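Two Months With the Lernska Kitchen Sim Pack

I have a folder on my desktop called "robot" that has never contained a robot. It has contained invoices for robots, a spreadsheet comparing robots, and one very long email to my brother-in-law explaining why I wasn't going to buy his. So when Lernska put their kitchen pack on sale for $432, down from $499, I told myself that a simulated robot was the responsible choice. It takes up no bench space and it can't put its elbow through the pantry door.

For anyone who hasn't been following the hobby end of this (congratulations on your free evenings), the pack is a set of virtual kitchens you load into a simulator, plus a licence for Zavala, their task editor. You bring your own arm model. You write a task, something like "move the cup from the basin to the counter", the simulator shuffles the props about, and your code has a go at it again and again while you make toast.

Installation first, because it ate my first weekend. The download is fine. The licence manager, which is called Cilto and has the personality of a parking inspector, wanted me to sign in, then sign in again, then confirm that I was the person who had just signed in. On my older machine it also decided the graphics card was somebody else's. Gearóid Keogh on the user forum had posted a fix back in August, which involved deleting a cache folder and saying nothing to Cilto about it. Worked first go. Gearóid, I owe you a beer.

Once you're in, it's pretty good. There are 262 starting layouts and I've spent most of my time on the sink ones, partly out of masochism. A flat benchtop is easy. A sink has walls, a divider, a tap hanging over everything, and props sitting down where your gripper has to reach in past the rim without scraping along it. 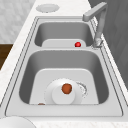 What I like is how mean the randomiser is prepared to be. You can set the clutter level and the stacking level separately, and with stacking turned up it will happily put a cup on a plate and then a bit of fruit on the cup, like a toddler let loose at a buffet. My cup-grasping code had been feeling very pleased with itself until then. It had never considered that a cup might have something on top of it. It went in from above, as it always does, and that was the end of the fruit.

You can switch the fruit off. I did, for one night, and felt grubby about it.

The looks are a mixed bag. The marble is nice and the steel is believable enough, though some of the small props are plain to the point of shyness and I'd have trouble telling you what variety of fruit I'm meant to be rescuing. If you're training something that works from camera images, you'll want to budget time for swapping in your own textures. The colour controls are buried two menus deep under "Ambience", a word that should never appear in engineering software.

Physics is where the money went, I reckon. Things roll when they ought to roll. Round objects down in a basin behave like round objects down in a basin, wandering off to a corner at the exact moment you close the fingers. I've tried the cheaper Plasta pack as well and everything in it slides about as though the whole kitchen had been buttered.

Gripes, in no order. The manual was clearly written for an earlier version and refers to a toolbar I have never met. Undo goes back up to 2 steps, so be sure of yourself. Support replied to my ticket with a link to the manual. And you can't save a layout halfway through a run, so if the randomiser throws up something gloriously awful you have to write down the seed number like it's a phone number from a pub.

Would I pay full price? Probably not, and I'd want that undo sorted before I recommended it to a school. At the sale price I'm keeping it. The cup code is on its ninth rewrite and now approaches from the side, where it has discovered the tap.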